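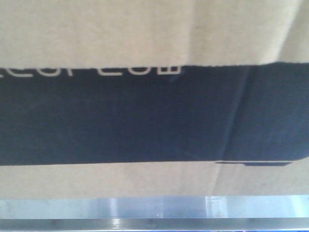 Attachment 1: carton, dark printed band

Ticket 873 - Namdale air sensor, smoke readings stuck
Status: open

Fri 6:40 am. Namdale station stuck at 85 since overnight. Grass fire west of Skirkamport still burning, other stations all moving up and down with the wind. Namdale flat line.

7:15. Remote restart, no change. Tried again, same. Public map still showing the bad number, asked web desk to gray it out.

9:30 On site. Inlet screen packed with ash. Cleaned it, swapped filter. Reading droped to 4, then went right back to 85 and stayed there. So not just the filter.

10:05. Checked cable and power, both ok. Fan running. Suspect sensor board. Heffernan road closed at the bridge so had to come back the long way, lost most of the morning.

1:20 pm. Spare from Jestosska store, fitted. Numbers moving again but reads higher than the handheld. Needs 2 hrs to settle acording to the manual.

Will recheck at 3:30. Leave map grayed out till then pls. Need another spare ordered, that was the last one.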